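Chapter 9
Looking After a Two-Finger Gripper

If you have worked your way through the last few chapters with a cup of coffee at your elbow, you will already know my feeling that a gripper is a good deal like a kitchen knife. It is the part that does the work, and it is the part that gets put away without a wipe. In this chapter we are going to slow down and give the fingers the attention they have earned.

We will stay with cloth the whole way through, partly because I am fond of it and partly because it is so wonderfully unforgiving! A block or a bottle will put up with fingers that have drifted out of line. A thin knit shirt slips out sideways, and you will go hunting through your software for a fault that lives in a screw.
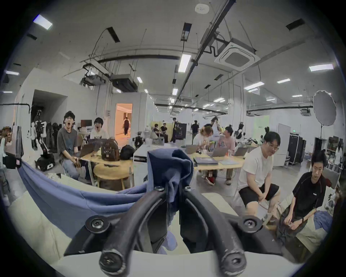 The routine I teach was worked out over one long spring with the Tedau bench group, and it has changed very little. Set aside 33 minutes the first time (you will get quicker), clear yourself a patch of soft, pale surface to work over, and keep your hex keys where you can reach them without looking.

Start with the contact pads. Open the fingers, wipe each pad with a dry cloth, and look for lint along the edges. Then bring them slowly together and see whether they meet flat. If one pad touches early, make a note of which side, and leave the screws alone until you have read Section 9.2. 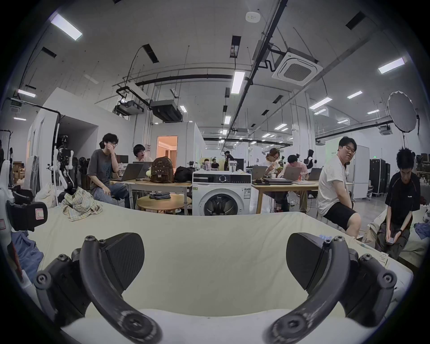
9.1 The Corner Pinch Test

Lay a soft cloth flat and pinch one corner between the fingers. Lift it gently and hold while you count to 8, watching the gathered bit of fabric all the while. It should stay just where you put it. Repeat with a folded edge, where the fabric is doubled, and write both results in the log.

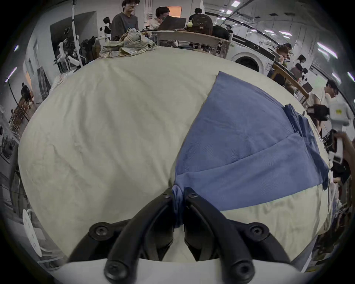 Chapter 9 | 233

A corner that creeps toward one side usually means a finger has loosened at its base. Go back to the pads before you reach for a key, though, and try the test once more with a clean cloth.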